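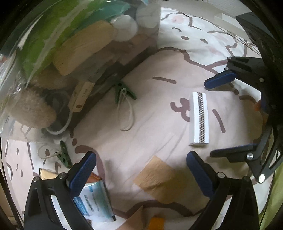 Retdale: Last Call at the Video Counter
Directed by Teodoro Barrera. 90 minutes.

I went into this one with my arms folded. There have been plenty of films about video rental shops by now, and most of them feel like a slideshow set to sad guitar. "Retdale" has the guitar. It also has the neon sign going dark, twice, and a former clerk telling us that streaming has no soul. Fine, but who watching this needs to be told?

Barrera spent a winter at Mallow Video, a rental store in a town where the movie theater had already closed. The owner, Leopoldo Cuevas, is good company: cranky, quick and not very interested in being a symbol. He admits he lost money for six of his last seven years and that he should have quit sooner. Barrera nods at this and then hurries back to the customers, who all say the same nice things about the place. I wanted someone to ask them when they last rented anything.

The best stretch comes in March, when the inventory gets sold. A dealer named Châu goes through the foreign section and makes an offer, and Cuevas argues with her tape by tape. No music, no talking heads, just two people who know what the stuff is worth and don't agree. It lasts maybe a tenth of the film and I'd have watched an hour of it.

Then we're back to the drone shots. There is a lot of Retdale from the air – far more than the story can carry – and a closing section on "community" that leans on a montage of hugs. Rudine's score swells right on schedule.

My other complaint is about money. The landlord is mentioned over and over but never appears, and we don't find out what the rent was. In a film about a small business going under, that's a strange thing to leave out.

Worth a stream for Cuevas and the tape haggling. I wouldn't pay full ticket price, and I suspect he wouldn't either.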